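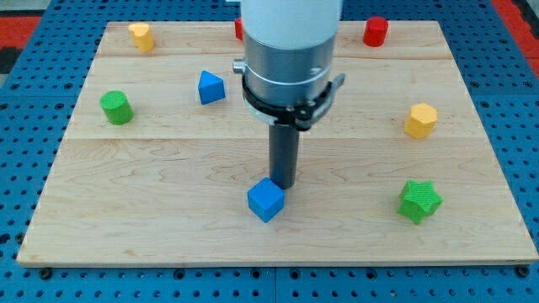 Papers > Clavau Working Papers > Blocks, boards and names > Section 3

2025-04-24
Tharun Unnithan

3. Materials: the blocks and the board

3.1 Why blocks at all

We wanted objects that most adults can name without thinking, but where the short name sometimes isn't enough. Household things were tried first at Drisville (mugs, pegs, a stapler) and dropped. Too many private names for them. One speaker called the stapler "the crocodile" for a whole session and his listener simply went along with it. Fine for them, hopeless for coding.

Coloured solids are duller and better. A block has a colour and it has a shape, and a speaker can give either, or both, or fall back on place ("the one at the back"). Those are the codes we use in Section 4. Size is left out on purpose, see 3.4.

3.2 Shapes and colours

The shapes go from very easy to slightly awkward. Cube and cylinder are the easy end, although "cube" was rarer than we expected and most people said "block", "box" or "square". The star is easy in another way: flat name, one word, no one hunts for it. The hexagonal prism is the awkward one. Speakers at both sites stalled on it. "The yellow - the nut thing" is a typical example, also "the yellow fifty pence", which has the wrong number of sides but was understood at once.

Colours are plain and strong: blue, green, yellow, red. No near pairs such as orange and red. The point was never to test colour vision and we did not want arguments about turquoise.

Figure 2. Test blocks on the board, among them the blue cube, green star, yellow hexagonal prism, red cylinder and green cylinder. The star has its star face upward.

The important thing in Figure 2 is the overlap. Green occurs on the star and on a cylinder. Cylinders occur in red and in green. So "the green one" is not enough, nor is "the cylinder", and a speaker after the green cylinder has to give both words or use its place near the left edge. The green star can be had with "star" alone. "Yellow one" would do if the hexagonal prism is the only yellow in the layout, and most speakers took that way out quite happily to avoid the shape word.

Overlap was kept in all 4 layouts. Which blocks overlap changes from one to the next, otherwise people learn the trick and the later trials tell us nothing.

3.3 The board

Rectangular, light-coloured wood, nothing drawn on the surface for the trials. It rests on blue pegboard. We thought hard about a cloth in place of the bare board and decided against. Blocks lean on cloth, and a leaning star gets called "the fallen one" by half the people in the room.

One thing we'd do differently. The pegboard is blue and so is the cube. This did not matter while the cube was on the wood, but a few speakers said "blue" and then corrected themselves to "the blue block", apparently to keep it apart from the surface round the board. We code the extra noun as redundant (R) and not as shape. Someone may disagree. A grey backing would have saved the discusssion.

Edges matter more than the middle. A block near an edge gets a place word far more readily - "back right", "by the side" - and a block in the open gets colour or shape. The red cylinder in Figure 2, near the far right corner along the back edge, is about as easy to place as anything can be. "Corner" is enough for it. The cube near the lower centre is the opposite case. So edge distance is entered as a predictor, see Table 2.

3.4 Size, texture, facing

Size. Blocks of one colour were never paired as big and small. This keeps "big" and "little" out of the transcripts nearly completely. Nearly, as one Dundthorpe speaker called the hexagonal prism "the fat one" throughout.

Texture. The blocks have a fine surface texture, ridged on the star. Never mentioned by any speaker during trials. Asked afterwards, listeners who had handled the blocks did mention it, without much interest.

Facing. The star goes down with its star face upward. On its side it turns into something else, seen from most seats, and names get long. The cylinders stand on a circular base, same reasoning: they roll. The cube is allowed to sit turned to the board edges and usually does. We did not find that the turn changed what it was called. "Diamond" was expected and never came.

3.5 Setting out

Layouts were set from a paper sketch before the pair came in. Not from measured positions. A block was counted as correctly placed if its neighbours were the right ones and it was on the right half of the board. Loose, but speakers do not use centimetres either.

Speaker and listener sit on the same side. In the February pilot they sat opposite and "left" had to be thrown out of the data altogether, also "front", also most of "behind". Same side costs us the nice perspective effects that Kaewsai was set up for. Those are a different paper.

The 8 pairs in the main run worked through the layouts in varied order. Between layouts everything came off the board and back into the tray. A pair that watches one block being shifted will call it "the one you moved" and we cannot use that.

3.6 Left out

A purple triangle was in the first set. Chipped at one point, and "the broken one" took over from "the triangle" almost immediately. Replaced, then dropped, as the replacement was a visibly different purple. Data from those trials is in the supplement but not in any of the totals below.

Coding scheme follows in Section 4. Layout sketches in Appendix B, please note that sketch 2 is printed the wrong way round, will be fixed.

Contact: T. Unnithan, Clavau Working Papers | © 2025 the author | Back to top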